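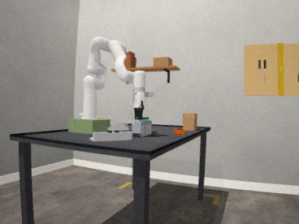
The arm in the simulator, gripper over the grey box

Hello everyone,

Thank you for bearing with the list going quiet over the last little while. I've finally caught up on messages, and Krešimir's deserves a proper answer, so I'll put it here where the newer members can read it too (his original is copied in below).

First, the good news. The practice bench now loads on all the club laptops, including the old one that used to fall over as soon as the wall shelf went in. Solveig tracked that down to the cabinet handles, of all things, and I am very grateful to her for sticking with it over what must have been a very dull evening! If your copy still crashes, pull the newest files from the Getetti folder and try again before you write to me.

Now to the question of the pick. Krešimir, I think you are asking the right thing, and my feeling is that the trouble is in the approach. Have a look at the picture at the top of this message. The fingers are pointing straight down and sitting just above the grey box, right over the green strip on its top edge, and that is the pose I'd like everybody to reach before closing the gripper at all. If you come in on a slant you'll clip the long block at the front or the wedge piece behind it, and then you spend the rest of your run chasing things across the table (I have done this more often than I'd care to admit).

So, for the next session, please could each pair write their move in two parts: one to get above the box, one to go down. Keep them as separate functions. Waraporn's pair already do it this way and their code is on the shared drive under Jia if you want to borrow the layout. Do change the names to your own, as I'd like to be able to tell whose is whose when I'm reading it on the bus.

Please leave the orange object and the upright cardboard box where they are for now. They belong to the second task and I know they are tempting. The boxes up on the shelf don't come into either task.

On marks: a full run is out of 1,000, and the pick alone is worth 700 of that. Our best so far is 562, from Lindalva and Solveig, with Krešimir's pair on 514, which is a lovely place to be in February with so much time still to go. I'd be delighted if we all went to Sedosley with a steady pick and a slightly scruffy second task. A shaky version of both would worry me far more.

Do write back to the whole list if you get stuck, and I'll bring the biscuits again.

Warmest wishes,
Vanderleia

Krešimir Nikolaidis wrote:

> Hi Vanderleia and all,
>
> We keep losing the pick on the grey box. The arm gets
> there, more or less, but something else on the table
> always gets nudged first and the box ends up turned.
> I tried slowing everything down and it just does the
> same thing slowly.
>
> Should we be changing the grip width, or is it the way
> we come in? Also, does the little dark piece lying next
> to the box count as part of it? The task sheet doesn't
> say.
>
> Krešimir

PS. Sorry, I missed your last point! Treat the small dark piece as separate. I'll ask for the sheet to be made clearer.

V.

Stesska Robotics Club mailing list | Contact the list owner | Copyright remains with the authors of messages | Back to top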